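We use cookies to remember your archive settings. Accept | Manage

Korkbridge Lunch List — archive
Subject: Re: Baskets, wrapping and the orange one
Reading time: 3 minutes 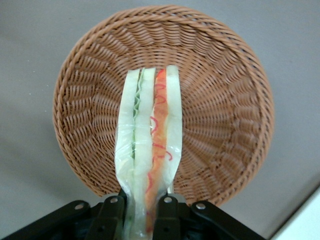

1. The basket

I have read the complaint (quoted at the bottom, for anyone who deletes things as they arrive) and I will take it in order, starting with the basket.

It is a round wicker one with a thick plaited rim, and I bought it at the Ukent market last November along with two others that have since gone to live in other people's kitchens. If either is in yours, I am not angry, I would simply like it back by the next lunch.

I know a tray would hold more. We had trays. They slid, they stacked badly in the hatch, and the edges got that greasy feel that no amount of washing-up liquid will shift. A basket can be carried in one hand while you open the hall door with the other. It also gets shaken out over the back step afterwards, and that is the whole of the cleaning.

Please don't line them with paper napkins. People take the napkin with the sandwich and then we have neither.

2. The wrapping

Clear film, one sandwich to a parcel, cut side showing. I tried greaseproof paper in the spring and it looked lovely, like something from a railway novel, and then every single person unwrapped a corner to see what was inside, pulled a face and put it back. With film you can see the stripes and make up your mind from a distance.

Pull it snug but not so tight that the bread goes flat. If you are doing a batch, wipe the board between fillings. We have had the conversation about egg and I don't want it again.

As for waste, I take the point, and if someone turns up beeswax wraps that you can see through I will be first in the queue. The catering roll we have is from Flosis and was bought in a moment of optimism. It says 22 on the end of the box and I have never found out 22 what. It will outlast most of us.

3. The orange one

Three slices of white, with green in one gap and orange in the other. I accept that it is bright. I accept that the red squiggles are not to everyone's taste and that "it looks like somebody has signed it" was meant kindly.

The third slice stays, however. With two slices, the green and the orange meet, and by one o'clock you have a single filling of no particular colour. The slice in the middle is doing an honest job. If you find it too much bread, take it out and give it to the ducks' side of the family, meaning whoever at your table eats crusts.

I have tried it on brown. It tasted fine and looked like a geological sample.

4. Numbers for next time

We are down for 62 at the Minami Room. Could those who make sandwiches tell me by Sunday evening what they are making, so that we don't get eleven cheese again. The hall wants the hatch clear by 3, and they mean it, they start putting chairs up around you.

Bring your own knife if you are fussy about knives. The ones in the drawer would struggle with a sponge.

---- Earlier message ----

> I don't like to grumble when other people have done the work, but could we think again about the sandwiches.
>
> The baskets are pretty but they hold hardly anything, and must everything be in cling film? It squeaks. Also the orange ones have three slices of bread in them. I had one and needed a lie-down. It looks like somebody has signed it.
>
> Is there a reason we can't have trays, and two slices, like normal people?
>
> Happy to bring a quiche.

Yes please to the quiche. Cut it before you come.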